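# Who Tells a Robot What Not to Do?

I get to work with robots, and the thing kids ask me most is whether robots have rules. They do! Tons of them. The rule book on my shelf at Todgate is 148 pages long, and I've spilled soup on at least four.

Let me tell you about Brutus. Brutus is a big robot arm that moves heavy boxes, and he lives inside a fence. If you open the gate, he stops. It doesn't matter if he's in the middle of a job or if the person at the gate is the boss. Gate open, robot stops. That's probably the oldest kind of robot rule: keep the strong moving thing and the soft squishy people apart.

But some robots are meant to help out in kitchens and bedrooms, and you can't put a fence around a kitchen (how would you get to the cereal?). So those robots need a different kind of rule. They have to move slowly near people, and they can't squeeze or push too hard. There also has to be a stop button that a person can reach fast. Ours is red and as big as a cookie.

Then comes practice. Before a robot tries a new job with real dishes, we let it try on a computer, in a pretend room. If it drops a mug in there, no mess!

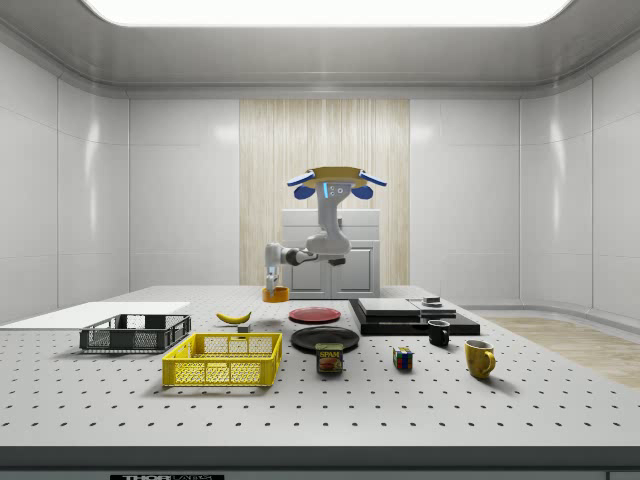 *Practice time in a computer-made room. The gripper has hold of the little orange cup.*

One practice is never enough, though. For our cup job, called Fomness, the rule is 3,000 pretend tries before we go anywhere near a real cup. We move the objects to new spots between tries, so the robot can't just memorize where everything goes. And every mistake gets written down, even the silly ones. My list for Fomness has 269 mistakes on it so far (my favorite is the time it tried to pick up a shadow).

After that we go to the real robot, which we call Marchetti, and we start at the slowest speed. A grown-up stands by the button the whole time.

Want to try it at home? Ask a friend to be the robot and write 7 rules for putting away a cup. Your friend has to do only what the rules say. Mine forgot to let go of the cup, and it turned out I'd never written that part down.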